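We use cookies to keep you signed in and to remember which tickets you have read. Accept all | Manage settings

Guest list check-in dropping names at the door, Foltmont winter dinner
Ticket 879
Status: solved, left open for comments
Opened by: Karabo Mokgethi, event planning, Ollska
Product: Jellalach check-in, tablet version
Date opened: 18/12/2020

What's going wrong

Hello all! First, I love this system and we've used it for everything from product launches to a very muddy garden wedding, so please read this as a note from a fan. We had a rehearsal for the Foltmont winter dinner this morning and the check-in tablets lost people. The full list is on the planning page, with table numbers, menu choices and the notes about who needs step-free access. On the tablets at the door, though, whole families were missing. If I searched for the lead guest I got them straight away, but their partner or children came back as "no match".

We have three tablets. Two of them had the fault and the third was perfect, which had me swapping them about on the desk like a card trick.

What I tried before writing in

Signed out and back in on both bad tablets. No change.

Moved them off the venue wifi and on to my phone. No change, though the seating plan loaded much faster (worth knowing for that building, the walls are enormous).

Deleted the event from one tablet and downloaded it again. For a minute I had everybody! Then it synced and the plus-ones went again.

Printed the list from the planning page. All present and correct, so the names are safe.

Reply from support

Thanks Karabo, that's a really helpful write-up. The bit about the names vanishing after a sync is the useful part. Could you open Settings, then Guest groups, on a good tablet and a bad one, and tell us what each says next to "Party view"? Please also let us know whether the list was typed in or brought over from a spreadsheet.

Karabo again

Ooh, they're different! The good one says "Everyone" and the two bad ones say "Lead guest only". I haven't touched that setting, I didn't know it was there. The list came from a spreadsheet that Shehata sent over (they're doing the catering and had the menu choices first). Their sheet has a column called Party with a number in it for each household.

Reply from support

That explains it. When a sheet has a column called Party, the import reads it as our own group field and treats the first name in each group as the lead. Any tablet set to "Lead guest only" then hides the rest after its next sync. Please do the following, in this order:

1. On the planning page, open Import history and choose the Shehata sheet.
2. Change the match for Party from "Group" to "Plain note".
3. Press Apply, and wait for the green tick.
4. On each tablet, set Party view to "Everyone", then pull down to sync.
5. Search for a plus-one by surname as a test.

You won't lose table numbers or menu choices by doing this.

Karabo again

It worked! Step 3 took up to 10 minutes for me, and I very nearly pressed Apply a second time, so perhaps a little "still working" message there would be kind to impatient people. After that all the tablets agreed. I searched for the whole of table 9, youngest child included, and every one of them came up. The access notes are showing in the right place too, and I hadn't even asked about those.

One small leftover: the two tablets that were wrong still show the old total at the top of the screen. The list underneath is right.

Reply from support

The total refreshes when the event is closed and reopened. We've passed on your idea about the message, and we'd like the import to ask before it uses a Party column. That change is planned for February.

Karabo again

Closed, reopened, totals match. Thank you so much, this was brilliant help and I'm much happier about the doors now! For anyone who finds this ticket with the same trouble, do your test with the supplier's real spreadsheet, because my made-up one had no Party column and sailed through. I've now added the Party view check to our set-up sheet, after charging the tablets and before the clear-up kit, where I've put spare bin bags, cloths and a long-handled dustpan like the beige one on the blue-grey mat, as we're going to have paper confetti at this dinner and I want it off the floor before the dancing. I'll run the list once more on all the tablets when the final menu changes come in from Shehata, and I'll add a line to this ticket if anything looks odd.

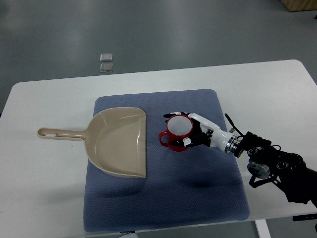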